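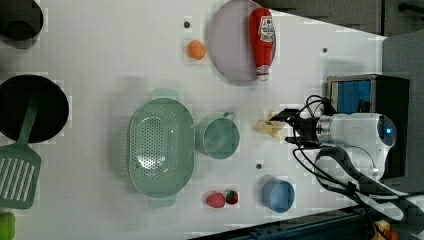

Naddale, October

Table picking is what we call it when a robot arm lifts mixed things off a flat table, one at a time, and a person decides what those things should be. I've worked next to it at Gornari for a while now, so this entry leans on our shop (other shops do it their own way, and I'd love to hear how!). We handle play kitchens and small cookware here, and the arm spends its day among bananas, strawberries, bowls and pans.

Articles > Work > Automation > Table picking

Where the name comes from

Old-timers just said "the table." The longer name came in with Nalov, our in-house project to move some of the hand sorting over to an arm. Before that we had 37 bins along the wall and you walked, and walked some more — my knees remember all of it.
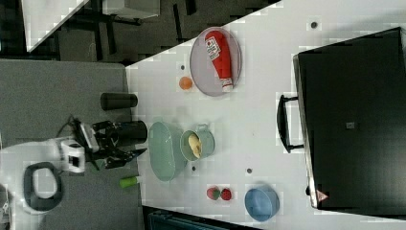
The walking is mostly gone, and what replaced it is a lot of setting up and watching. Somebody lays out the table, starts the run, writes down what got dropped or pinched, and lays it out again. Feven Gudeta wrote our first setup sheet, which listed 121 layouts, and we still argue over a few of them. Soft stuff and round stuff get the most notes. A shift with plenty of layout changes goes by fast; a shift with the same one over and over is pretty dull, I'll admit, and we trade places after lunch so one person isn't stuck with it.

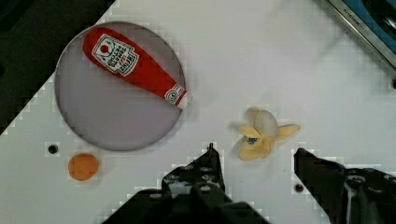 Did the arm take people's jobs?
At our shop the sorting job went away as a job title, and the people who did it moved to setup, checking and repairs. Two of them went over to Kováčik instead, where sorting is still done by hand.

Pay and training

This part took longer than the machine did. Shoshana Kowalczyk pushed for setup work to be paid a step above sorting, and that went through on a Monday after some very long meetings. New people get 37 hours beside someone experienced before they run a table alone. I think that's a little short! You need time to learn when to leave the arm be and when to hit stop.
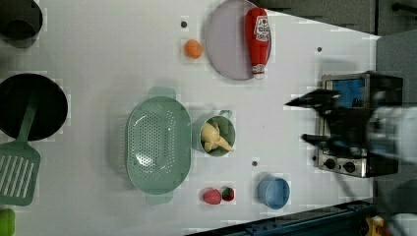 Gripper above the toaster oven during table picking.

Open questions

We still don't agree on how to count a good day. The office likes picks per shift (222 was the number on the board when I left tonight), and those of us at the table would like the layouts counted too.

Index Recent Topics Contact
Shares 37 Comments 2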